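Sukumeo Launches Pladance 90, a Surface Balance for Labs With Limited Bench Space and Limited Patience

FUSITDEN, February - Sukumeo, maker of surface tension and contact angle instruments, today opened orders for the Pladance 90, a compact surface balance that reads surface tension by the plate or ring method and takes up less bench than the average box of gloves.
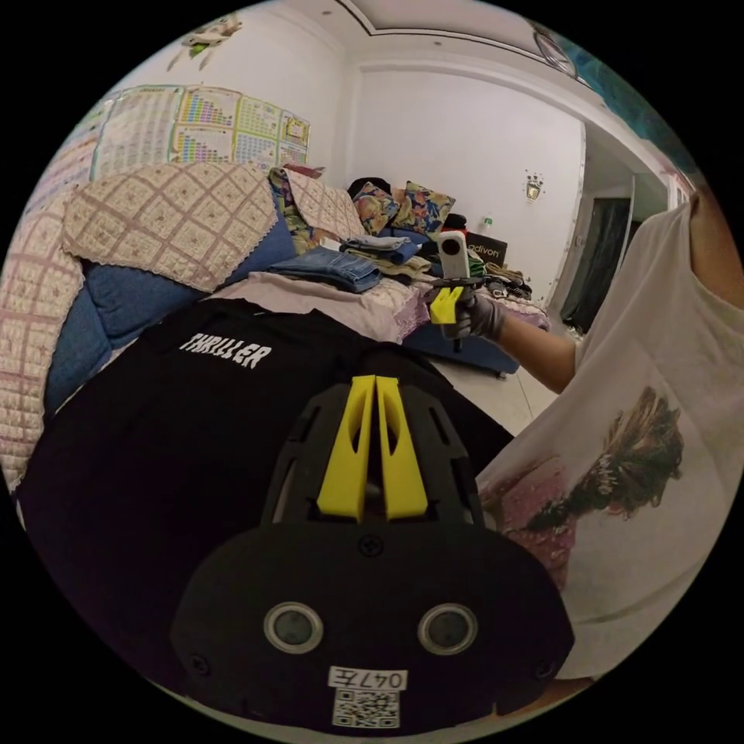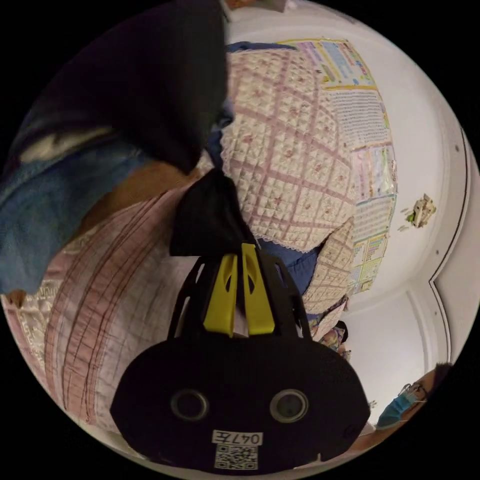
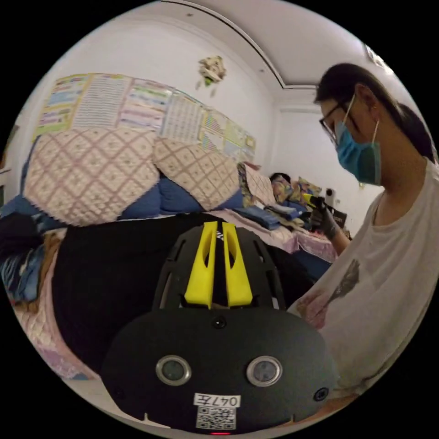 Black cloth and yellow gripper fingers: a black T-shirt on a bed (first picture), black cloth between the fingertips (second), and a person leaning over the bed (third).

The Pladance 90 replaces the Pladance, which has been on sale long enough that several customers have asked whether the beige was intentional. It was. The new model comes in gray.

The number in the name refers to the footprint, 90 millimeters wide at the base. Marketing had proposed something with a Greek letter in it. Engineering had already printed the labels.

Inside is a redesigned force sensor with its own temperature reading, so the balance can correct for drift while a measurement is running. The earlier model did this too, provided someone stood next to it with a thermometer and a pencil. Users can now set a waiting time before each reading, save methods by name, and export results as plain text files that open in any spreadsheet program, including the very old one on the computer in the corner.

Sukumeo tested the sensor over 1,052 repeat readings of purified water at its Fusitden workshop. 469 of those were taken with the lab door open and people walking through it, a condition the company believes is closer to how its products are used. The full test report is available on request and contains all the graphs anyone could want.

Cleaning has also been looked at. The sample stage lifts off without tools, and the plate hook has been moved forward by the width of one adult finger, in response to a great deal of mail from adults with fingers. Plates and rings from the earlier Pladance fit the new hook. Sample cups do not, and we are sorry about that. A cup adapter is listed under accessories.

The basic package includes the balance, one platinum plate, a calibration weight, a power supply and a printed manual of sensible length. Rings, glass cups, the draft shield and the heated stage are sold separately. We recommend the draft shield to anyone whose lab has air in it.

Service and calibration will be handled by Yuen, which has looked after Sukumeo instruments for years and still takes our calls. Owners of the earlier model can send it to Yuen for a final calibration at the usual price, or trade it in for a credit of $386 toward a Pladance 90. Trade-ins should arrive dry. Please read that sentence twice.

Orders placed by noon on Thursday ship with the first batch. Later orders ship with the second batch, which is identical but later.

About Sukumeo

Sukumeo designs and builds instruments for measuring surfaces and the liquids that sit on them. The company is based in Fusitden and sells directly to universities, coating makers and detergent labs.

Press and sales inquiries: contact the Sukumeo office in Fusitden. The phone is answered from 9 a.m., and usually by someone who knows which plate you need.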